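The Tenth Man

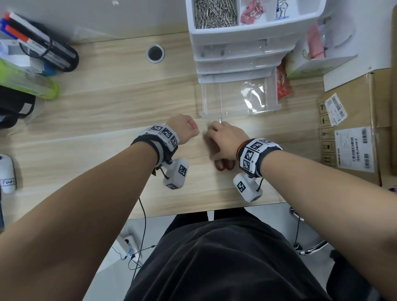 Red-handled scissors, close to hand.

Pravesh Mnguni had coached the second team at Plallmont for 13 seasons and had never once been asked to play. On the Friday before the Hendricks match he was asked.

"We've got ten," said Juvo. He was the captain, and he had driven over to say it in person. "Ten and you, if you're willing."

"I'm fifty-four."

"You could stand on the wing."

Pravesh told him he would think about it and went to look for his boots. They were in a carrier bag at the back of the airing cupboard, with one lace missing and mud on them from a ground that had since been built over. He cut a length of garden string, threaded it and tied a double knot. It looked bad but it held when he pulled.

His wife watched him from the stairs.

"Is that for tomorrow?"

"They're short."

"They're always short," she said, and went up to bed.

It was two degrees in the morning and the pitch at Hendricks was hard down the near side, where the stand kept the sun off. The referee walked across it and pushed his heel in here and there. He said it would do. Pravesh had rather hoped it wouldn't.

The Hendricks lot were younger. They had a proper warm-up, with cones, and a goalkeeper who shouted the whole way through it. Plallmont kicked two balls about and one went over the hedge. Juvo gave the team talk because Pravesh, who usually gave it, was having trouble with his shin pads.

"Keep it simple," Juvo said. "If you're stuck, give it to me. Don't give it to Pravesh."

They all laughed, and he laughed too.

For the first half hour the ball did not come near him. He had told wingers for years to stay wide and be patient, and he found it was a cold and lonely thing to do. He could see everything that was wrong. The left back was too square. Grosura, in the middle, kept turning into trouble when he had time to play it back. Pravesh shouted at him twice, from forty yards, and Grosura put a hand up without looking round.

Hendricks scored just before half-time, from a corner. It was the near post, the one he had made them practise every Tuesday since September.

"Who had the near post?" he asked, when they were standing around with the oranges.

There was a pause.

"You did," said Juvo. "You're the winger. You always say the winger drops in."

Pravesh looked at his orange. He had been on the halfway line at the time, with his hands up his sleeves.

In the second half he dropped in for every corner. He headed one away and it made his eyes water. Another hit him on the back and went behind, and the Hendricks goalkeeper, who had come up to shout at closer range, called it lucky. With a quarter of an hour left Grosura finally looked up before he turned. He played it wide. It was a good ball, a bit ahead of where Pravesh was, and he ran for it.

He got there. The full back slid and missed on the hard ground, and Pravesh had the whole side of the box to himself. He could hear Juvo calling for it. He hit it across as well as he had ever hit one, and the string went, and the boot went with it, some way past the ball.

Juvo put it in off his knee. One each.

The referee picked up the boot and brought it over. "You'll need to tie that or go off," he said.

Pravesh sat down on the touchline. His calf had gone tight and his sock was soaked through. Plallmont saw out the last ten minutes a man short, and he shouted at the left back the whole time.

"Same again next week?" said Juvo in the car park.

"Ask your cousin," said Pravesh, and he got in and put the heater on.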